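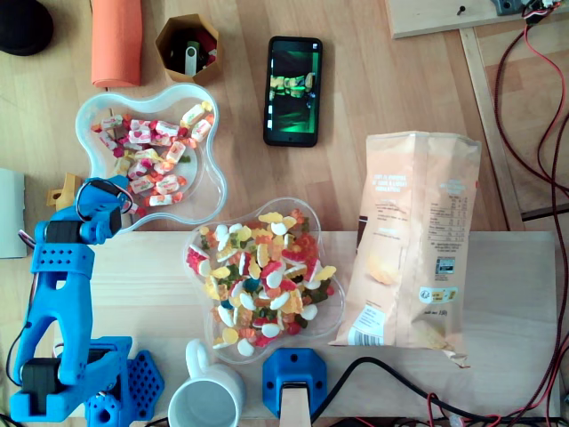 Saturday, May 5, 2018

Plondus wall clock, serial 1521. Back on the test stand. Lost time again overnight, and the strike is still dragging on the long hours. Notes while I remember, Harvey wants to read this before he touches the strike side.

Recap for anyone who hasn't followed: came in January, stopped dead, no key, pendulum wrapped in a dish towel. Prior repair at some point, bad one. Center punch marks around two of the pivot holes on the back plate. Somebody closed the holes up with a punch instead of bushing them. Seen worse but not by much.

Took the dial off first thing. Let down both springs with the let-down key, time side then strike side. Time side clicked twice on the way down, didn't like that. Click spring is weak and the click itself has a rounded nose. Not going back together with that click. Stadel lists one in brass, the old catalog, need to check the hole spacing before ordering. If no match I'll file one up.

End shake okay on everything except the escape wheel. Too tight there. Side shake on the second wheel is terrible, back plate, you can rock it with a toothpick and watch the arbor tip over. That's our lost time, or most of it. The depth to the next pinion changes depending on where the arbor decides to sit.

Second wheel back hole: bushed. Broached from the inside, kept checking against the old center, which was guesswork becuase of the punch marks. Used the Desjardins bushings from the small drawer. They're fine, slightly hard. Harvey Leclerc says go back to the old stock and I'm starting to agree, the broach chatters in these and you get a faint ridge halfway through. Smoothing broach took it out. Oil sink cut by hand after.

Pivot itself was scored. Burnished it, checked with the loupe, burnished again. Good now. Did not shorten it.

Escape wheel: cleaned the front pivot, there was a burr on the shoulder. End shake came right with no other work. Would have saved an hour if I'd looked there first.

Verge pallets have wear grooves. Moved the verge along so the teeth land on clean steel. Old trick, not proud of it, but the grooves are shallow and the customer did not want to pay for new. Written on the ticket.

Lunch late.
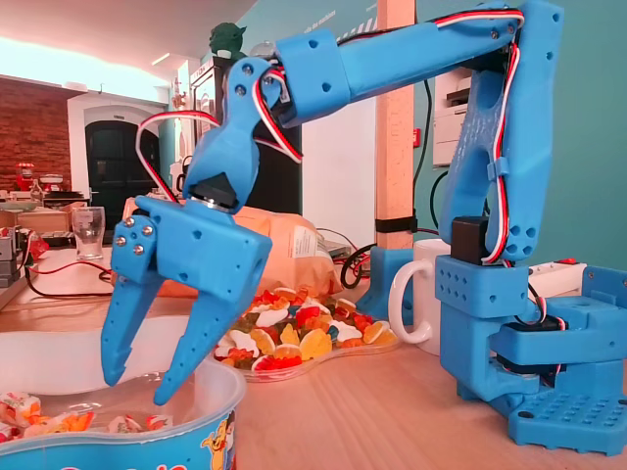

Tub of wrapped candies, blue gripper above.

Strike side, afternoon. Mainspring out. Set, badly, and the outer coil has a kink near the hole end. The grease in there was like tar. Smelled like it too. Wiped down, looked for cracks at the hole, found one hairline. Spring is scrap. Do NOT put this back in Harvey, I have tied a red tag on it and it goes in the metal bin, wear the gloves.

Replacement: Kovmont had the right width in their last list, thickness I'm less sure of. Measured the old one in three places and got three answers, so take the middle one. Going thicker is asking for trouble with these plates. Going thinner and it may not lift the hammer through a full twelve. Call them Monday and ask what they've sold people for this movement.

Hammer tail is bent, looks like from somebody forcing the hands past the hour. Left as is for now. Warning run is too short. Rack hook fine. Gathering pallet is loose on its arbor, that explains the odd count we kept getting at 7 o'clock and no other hour, or I think it does. Tapped it on, held. Will see.

Ran the time side alone with a borrowed spring, no strike, on the stand.

First hour: even beat after bending the crutch a hair to the left. Amplitude better than it has ever been. Could hear it from the door.

Rate: fast now, 13 seconds over the first 60 minutes. Expected. The bob had been run way up by whoever was trying to make up for the lost time. Brought the rating nut down, forgot to write how many turns, sorry. Mark on the rod in pencil shows where it started. 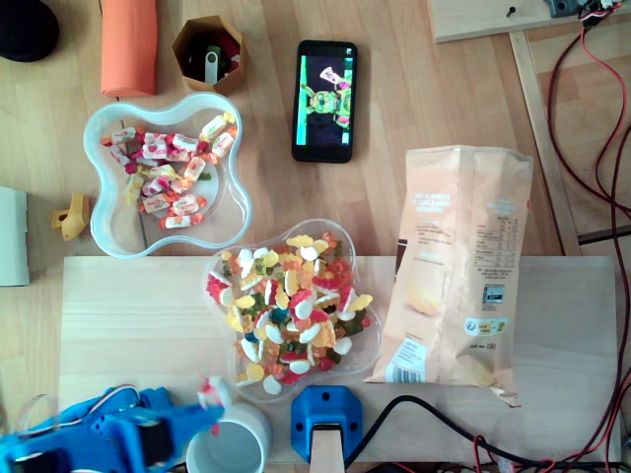

Cleaning solution is tired. Plates came out with a gray film that rubbed off on the cloth, and I had to do the front plate over. Mix fresh before the next movement goes in. Also the rinse jar lid is cracked, so don't tip it. Pegged all the holes out, pegs came clean on the third go except the center arbor, that took a lot more.

Oil: time side only so far. Small drop each, nothing on the wheel teeth, a touch on the pallets. Dont oil the strike until the spring is in.

Case notes, quick. Suspension spring had a slight twist, replaced from stock. Case back has a shrinkage crack, stable, leave alone. Bottom molding is loose at the left corner, old hide glue let go. Warmed it and the joint opened easily. Re-glued, clamped with tape. Check it before the movement goes back in and don't lift the case by that corner.

Dial: leave the paper alone. I know it's brown. Customer likes it brown.

To do:
click, check Stadel spacing
Kovmont re spring thickness
hammer tail, straighten cold, slowly
new rinse jar
find the minute hand collet, it was in the tray with the taper pins this morning

Leaving it running over the weekend, time side, strike blocked off with the pegwood. Set to the radio signal at closing. Whoever is in first please write the error on the card before you move anything.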